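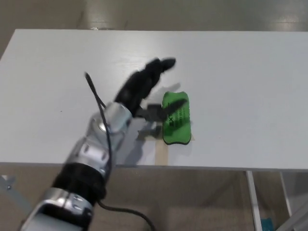
Black hand over the green sponge, tape strip running to the table edge.

Teaching a robot hand to wipe: tips from a doubter

Sellers say 2 demos will do. I wouldn't count on it. Tape a mark on the table and put the sponge back there between takes. Drive the hand slowly. Throw out sloppy runs, even if that leaves you 200 out of 283.

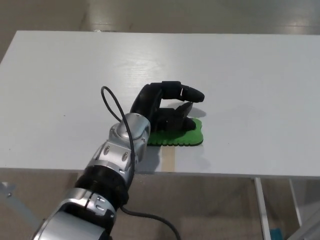 Fingers down on the sponge, thumb out to the side.

Watch the cable loop at the wrist when you turn it.

Related tips
Torkex clamps: worth it?
Cleaning a Widmer vise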